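Chopsticks, Again: What a Small Task Did to Our Big Plan

I promised back in the winter that I would write up the chopstick project properly, and then I kept not doing it, partly out of laziness and partly because the result kept changing under me. But Kanini Mwakyusa has now asked me for the third time (kindly, but there was a look), so I made a big pot of tea this Sunday and sat down with my notes, and I'm going to try to get it all out in one go.

For those of you who come here for the bread posts, a little catching up. Our group works on teaching robot arms to do kitchen chores by learning from people. A person holds a gripper in the hand, does the chore the way anybody would, and the recordings from the gripper become the lessons for a policy that later runs on a real arm. There's no arm in the kitchen at all while we collect, and I love that part of it. You can go to an ordinary kitchen, put down a tablecloth, and get to work.

The chore is picking chopsticks up off a table and standing them in a holder. We call it Vaddale, after a hill that Kanini once got lost on, and the policy we train on it is Duveck, and I'm afraid there's no good story behind that one.

I wanted chopsticks because they're mean. A cup forgives you. If the fingers close half an inch too far to the left you still have a cup, more or less. A chopstick lying flat on cloth is thin and low and long, and there's another one right beside it that looks exactly the same, and when you do get hold of it, where you grabbed it decides everything that comes after. Grab it too near one end and it swings. Grab it in the middle and you may find you haven't left yourself enough stick below the fingers to get it into the box.

We also stopped laying them out neatly. In our very first recordings every stick sat alone with plenty of space, and Duveck learned that beautifully and then went to pieces the moment two sticks touched. So now there are clusters, and pairs, and the odd single one off on its own. 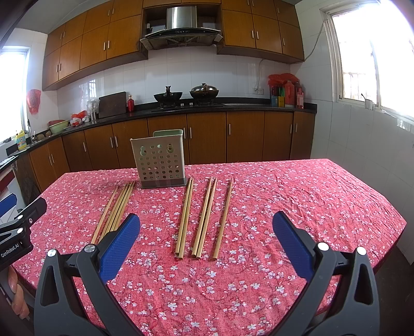

How we collected

The full set came to 689 recordings, all of one chore, with the layout changed between them. I did a good share of those myself and my forearm would like that noted. Kanini did a lot too, and she's better at it than I am, smoother and less inclined to mutter.

What we argued over (for most of March, if you count the emails) was where a recording should start and stop. My view was that one recording should be one stick: reach, pinch, lift, turn upright, lower, let go. Kanini wanted the whole table cleared in a single take, because she thought the choice of which stick to go for next was half of what we were trying to teach. I thought that was asking for trouble. Long takes have more ways to go wrong, and when one does go wrong you have to decide whether to throw away all the good minutes along with the bad one.

In the end we did it her way and then cut the long takes into single sticks afterward, so that we had both versions made from the same hand motions. I was a little grumpy about the extra work, and I'm glad now that she held out, because without it we'd have had no fair comparison to make and this would be a much shorter post.

The cutting took ages, by the way. We marked each moment where the stick came upright between the pads, and each moment where it was let go, and used those as the seams. Upright is a lovely clean thing to look for. The stick is either standing or it isn't, and two people marking the same take will nearly always choose the same spot, whereas "started to reach" can be argued over until lunch.

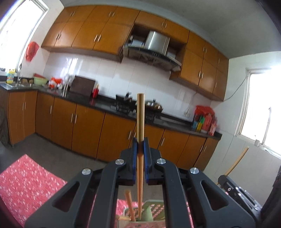 Why not record the robot arm directly, if an arm is what will do the chore in the end?
Moving an arm by remote control is slow, and people get timid with it, so the motions you collect are slow and timid too. With a gripper in the hand you work at nearly your normal speed, and the small corrections you make without thinking end up in the recording.

I should say a bit more about those small corrections, since they turned out to matter more than anything I had put in the plan. When you lower a stick toward a holder you don't go straight down. You drift over, you check, you nudge it back, you tip it a hair, and then down it goes. I had never noticed myself doing this. I watched my own takes and felt as if I were looking at someone fussing with a crooked picture.

My first instinct, and I'm a bit ashamed of it, was to smooth all that out. I wrote a filter, I named it Rakena, I was very pleased with it. It made the paths look gorgeous. Duveck trained on the smoothed paths went to the holder like a skater and then missed the opening, over and over, with tremendous confidence!

We tested each version with 100 tries on the same arm, with the same mix of layouts. The smoothed version got 41 sticks into the holder. The version trained on the raw, fussy paths got 73. I ran the smoothed one again on a different afternoon because I didn't want to believe it, and got 38, so there went that.

Eimear Ó Gríofa, who reads all our drafts with a green pen, wrote in the margin that the wobble was where the looking happened, and I think she has it. The person drifts because they're checking, and if you take away the drift, the policy only ever sees perfect approaches. It has no idea what to do when it arrives a little off. And it always arrives a little off.

Then there was the long-versus-short question, Kanini's way or mine. On single sticks the two came out nearly even, 73 for the cut takes and 71 for the long ones, and I wouldn't hang my hat on a gap like that. On clearing a whole table, though, the long takes were well ahead. The policy trained on cut takes would finish one stick and then dither above the cloth, starting toward one and changing its mind. The policy trained on long takes moved along. It tended to take the stick with the most room around it first and leave the tight pairs for last, and when I went back and checked, that was exactly what the two of us had been doing without ever discussing it.

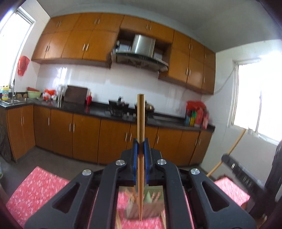 Does the size of the stick matter much?
Thickness matters more than length. Thinner sticks were missed more often at the pick-up, while longer ones mostly gave trouble at the turn, when the stick has to come upright without slipping between the pads.

A few odds and ends that won't make it into the paper. Patterned cloth was harder than plain, but training on the patterned cloth carried over to plain just fine, and the other direction went badly. Daylight from the side gave us grief early in the day and almost none later on. And we tried the finished policy with straws in my sister's kitchen in Bavia, purely for fun, and it did terribly, and my nephew laughed so hard he had to go lie down on the rug.

What I'd like to do next is spoons. Spoons have a right way up, which chopsticks mostly let you ignore, and I suspect the whole business of where to grab will need thinking through from the start. Kanini would like to stay with chopsticks a while and find out what's happening in the 27 misses, a good many of which seem to come at the very last moment, with the tip resting on the rim of the holder. She has already started sorting them into folders. I've said I'll help with that before anybody buys any spoons.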